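Studik moves small-parts sorting to patterned work surfaces

27/01/2020

Studik has replaced the plain grey bench tops in its hardware sorting room with printed tabletops, following a trial that began in October. The change affects the benches where fasteners, hooks and mixed household items are separated before bagging. Work on the remaining benches is due to finish within 3 weeks.

The room handles goods returned in mixed lots. A single tray may hold wing nuts, washers, curtain fittings and bathroom articles, all of which have to be split by type and then by size. In the trial, staff worked through 1431 trays on both kinds of surface. Trays sorted on the plain tops were checked against those sorted on the printed ones, and the rate of pieces left behind on the bench was recorded at the end of each session.

Gaétan Gosselin, who ran the trial, said the first printed top was chosen for its price and came from Randier as surplus stock. It carries a close botanical line drawing on a light blue-grey ground, with large roses in tan. The concern beforehand was that bright metal parts would be harder to pick out against a busy pattern. The results did not bear this out for silver-coloured pieces larger than 3 mm, although small brass washers were missed more often where they lay on the tan areas. Brass is now sorted on a separate white mat. 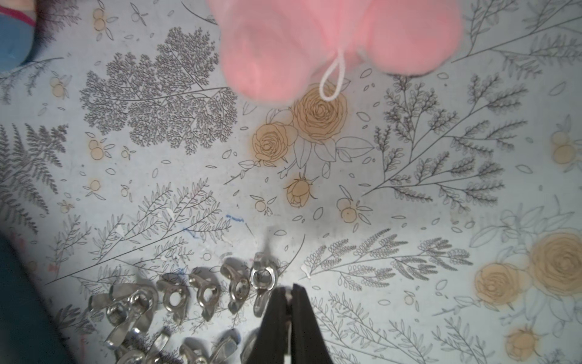 Leen Matar was less convinced, and said in a written comment on the report that wing nuts are the wrong test, as they stand up from the bench and catch the light on almost any background. Flat washers and split pins would have given a fairer comparison, in her view, and the bench lamps should have been kept at one setting throughout. The lamps were run at 70 per cent for the first part of the trial and at 80 per cent for the rest.

Gosselin accepted the point on lighting. The figures for the two settings have been separated in the revised report, and the difference between surfaces is smaller at the higher setting. A further run using flat parts only is planned, with the lamps fixed at 80 per cent.

Soft goods are not covered by the figures. Bath puffs, cloths and similar items are lifted out of the tray first and hung or boxed, as loose cord loops tend to drag small nuts across the bench. This step was already in the sorting instructions and has not been altered.

The tabletops are wiped down at the end of each session and the print is inspected for wear once a month. Zurov is supplying the remaining tops in the same pattern. The old grey tops will be kept for packing.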